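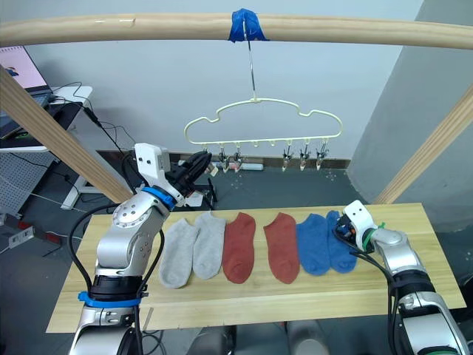 Laundry and Textile Handling Team, Drestmont

How to budget for a two-arm work cell

Most requests we get for a two-arm cell list the arms and the grippers and stop there. The arms are the part people have a quote for. The rest gets bought in small orders over the following months, and the project lead ends up asking for more money in December. Use the steps on this page before you send in a purchase request.

The worked case is our sock hanging cell. The job is to take ankle socks off a table and clip them to a hanger on a wooden bar. Your task will be different, but the budget lines will mostly be the same.

1. Write down the task before you look at hardware

One paragraph is enough. Say what is picked up, where it starts, where it ends, and what each arm does. For the hanging job we wrote that one arm works at the hanger's lower rail while the other handles a sock on the table.

If one arm could do the whole job with a simple fixture, price that version too. The reviewers will ask for it.

2. List what the robot touches

Put these on their own sheet:
- work surface
- bar, posts and hook
- hanger and clips
- the socks themselves
- spares of all of the above

Our bar and supports are wood. We priced aluminum profile first and dropped it, because the wood frame could be changed in an afternoon. The blue tape on the bar came out of general supplies and has no line of its own. Clips are cheap, but they wear out, and a different clip means different grip settings. Buy them all in one order. We bought 20 hangers from Henivetti and have not reordered.

Buy socks in plain colors that stand out from the table. Gray, rust red and blue work well for us on light wood. Keep pairs from the same batch together.

3. Price the arms and grippers as separate lines

Ask the vendor to break out the arm, controller, flange adapter, gripper, fingers and cables. We had quotes from Tukmont and Malý for the same reach and payload, and they could not be compared until both had been split this way. One included the adapters and the other did not.

Ask these questions in writing:
- Are finger pads included, and what does a replacement set cost?
- Is the camera bracket part of the price?
- How long are the cables, and can you get them longer?
- Who pays freight if an arm goes back for repair?

Lead time on our arms was 17 weeks. Put the lead time next to the price on the sheet. A cheaper arm that arrives after the project review is no use.

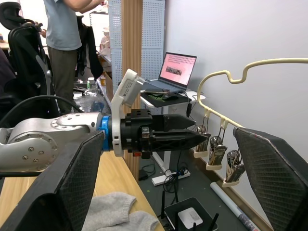

Page 2

4. Budget for the area around the cell

This is the section most often left blank. Walk around the spot where the cell will go and write down everything that has to be there for a full working day. For ours that meant:
- desk for the operator
- laptop, mouse and mouse pad
- router
- power strips
- partition between the cell and the next work area
- shelving for parts

Measure cable runs along the floor and up to the desk, then add slack. Order cable covers at the same time if people will walk through. Check the outlets with facilities before you commit to a location. Moving a finished cell costs more than having an outlet put in.

5. Decide what to share

Desks, routers and pegboard can be shared between cells. Grippers should not be, unless the second cell runs on a different shift. Swapping them takes time and the cell has to be checked again after each swap.

6. Set the spares and contingency lines

Hold 2 full sets of finger pads per gripper from day one. Textile work is easy on the arms and harder on the pads and clips.

For contingency we use 17 percent of the hardware total, leaving out the arms, whose price is fixed by the quote. If you go below that, attach a note saying which lines you consider firm.

7. Add operator time

Setup, daily checks and resetting the table between runs all take hours. Enter them at the internal rate even if your own group is doing the work. On the hanging cell, someone has to unclip the hanger and lay the socks out again. Time one full reset with a watch and multiply by the number of runs you plan per day.

8. Send it in

Attach the task paragraph, the split quotes, the floor sketch and the spares list. Requests received before noon go into the same day's queue. Requests with unsplit quotes are sent back without review.

The blank sheet is in the team folder under Planning. Make a copy before you fill it in.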